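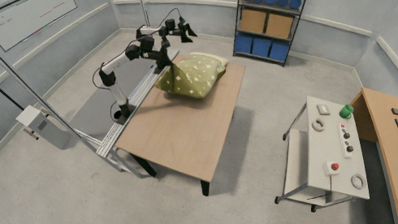
Penemstead Technical College
Robot Cell Specification and Purchase
Handout 6: Reviewing a two-arm cell for soft goods

Reading before class: the Mistex data sheet, sections 1 to 4, and the Misov quotation in the course folder.

6.1 Product under review

Mistex is a two-arm tabletop cell sold by Misov for handling pillows, covers and similar sewn items. The offer has three parts: the hardware, a simulation package, and a year of remote support. Each part is priced separately and can be refused separately. For this handout we treat the simulation package as the main item, because a buyer can test it before any hardware is ordered.

The quoted task is the removal and replacement of a pillow cover. The vendor divides it into pick, lift, transfer and release. Keep these four names in your review so that reports can be compared.

6.2 Why soft goods are hard to specify

A rigid part has a fixed shape, and its pose can be given by six numbers. Cloth has no such short description. The same cover can lie flat, hang, fold under itself or bunch at a corner, and each state offers the gripper a different grasp. A purchase specification that says only "must handle fabric" cannot be tested.

Write the specification in terms of:

item size and mass, with tolerance
fabric type and number of layers at the grasp point
starting state (flat, folded, hanging, random)
allowed end state, with a measurable limit
permitted time per cycle

The fourth line is the one most often left blank. In last term's reviews, 16 of 29 drafts gave no end state at all.
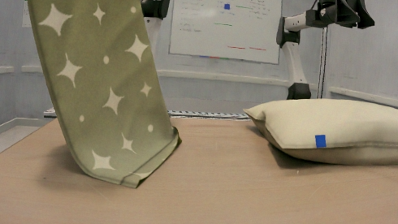
G. Greco
Lecturer, Automation and Production Systems

6.3 Folding at the lower edge

Cloth that hangs onto a table stops hanging freely once its lower edge makes contact. Further material has to go somewhere, and it usually folds under or outward. The simulated cover behaves this way: its lower end is crumpled on the tabletop, with the hem resting on the surface. The fold is a useful check on the cloth model. If bending stiffness is set too high, the end stands up like card. If it is set too low, the material collapses into small, noisy wrinkles.

Contact thickness is the second check. Look for cloth passing through the table or through itself at the fold. Inspect at full zoom and step through the motion slowly — a short penetration is easy to miss at playback speed.

Spacing also matters in layout. The open stretch of table between cloth and pillow gives the arms working room. Record the smallest gap at which the cycle still completes.

6.4 Trial procedure

Run the default task 191 times with the supplied starting states, then repeat with starting states of your own. Log every run, including those stopped by hand. A run counts as complete only if all four phases finish inside the limits from 6.2.

Misov quotes its completion rate over 1000 simulated cycles. The data sheet does not say whether the starting states were varied. Ask for this in writing. A high rate from nearly identical starts says little about use on a production line.

6.5 Points against the offer

The friction values are locked in the basic license. Fabric data can be imported, but only in the vendor's own format. The support contract covers the arms and controller and leaves out gripper fingers, which are wear parts. There is no stated method for matching simulated grip force to measured grip force.

6.6 Work to hand in

One page, typed. Give your specification in the five lines listed above, your completion rate for both sets of runs, and a recommendation on each of the three parts of the offer. Attach the run log as a separate file. Drafts are due by noon on the last class day in December.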